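Notebook - dye shed, May

Second week on the wool shade trials for the Tancombe order. Started at 7:40 with the kettle bath, well water again. I wanted one more run on it before we switch to the filtered supply, so the two sets can sit side by side on the card.

Recipe as last time except for the alum, which I cut back a little. Skeins were scoured the evening before and left to soak overnight in the blue tub. Weld from the De Haan sack, the newer one. The older sack is down to stalks and dust and I have put it by the door for compost. Please don't use it for anything that has to match.

Dry weight of fiber for the full batch was 2570 g. Weld went in two bags, tied at the neck, lifted out before the wool went in. Bath held under a simmer for an hour. The thermometer on the left burner reads high compared with the glass one, so I went by the glass one and ignored the dial. Someone should order a replacement. I have asked twice.

Color out of the bath was a clear yellow, a bit greener than I expected. Rinsed in 3 changes of water. Third rinse still had some color in it, not much.

Overdye in the indigo vat after lunch. The vat was slow. Surface had a decent skin on it but the liquor underneath looked more blue than yellow-green, so I fed it, warmed it and waited. Dipped at 2:15, then again at 2:40. First dip gave a thin sea green. Second dip took it further toward teal, which is closer to what Tancombe sent us, though their swatch is cotton and ours never will look the same next to it.

Shiyu Feng thinks the weld should go on after the indigo and has been saying so since the first trial. I will do one skein that way so we can stop talking about it.

Rub test on the dry skeins from batch 3485: some blue on the white cloth. Not acceptable for upholstery. Either the skeins were not rinsed long enough or the vat was too alkaline. I lean toward the rinse. The same skeins washed with the Plustside soap came up better, but I only did one and forgot to weigh the soap.
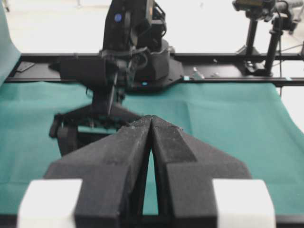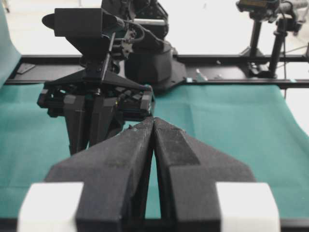 Teal-green cloth in both.

Jinlong Xie wrote back on the rub problem: leave the skeins to air overnight before the first rinse, then a long soak in plain water with a splash of vinegar, and only after that any soap. He says the blue that comes off on the cloth is mostly loose pigment sitting on the surface, and that hot soapy water too early just moves it around. He also asked what the pH was at the second dip. I did not write it down. Strips are in the drawer under the scale and I will take a reading before and after each dip from now on.

So the next run goes like this. Same weld bath, half the skeins. Air overnight on the rack. Vinegar soak, plain rinse, soap last. One skein indigo first and weld after, tagged with red thread so it doesn't get mixed in.

Jargate called about the mill yarn. They can spin the heavier two-ply but want the dyed fleece by the end of June, and they will not take it damp. Patricio Marín is doing the packing and needs the final weights from me.

Other things:
Drain in the back sink is slow again. Cleared it with the wire, got out a good handful of fleece. Please use the strainer.
Low on alum. One jar left and a bit in the scoop tin.
The lid of the indigo vat doesn't seat on the north side. I put a folded towel under the clamp for now.
Wanting Luo has the light meter. I need it back for the fade strips, which have to go in the window before the weather turns.

Vat fed and covered at 5:30. Left at low heat.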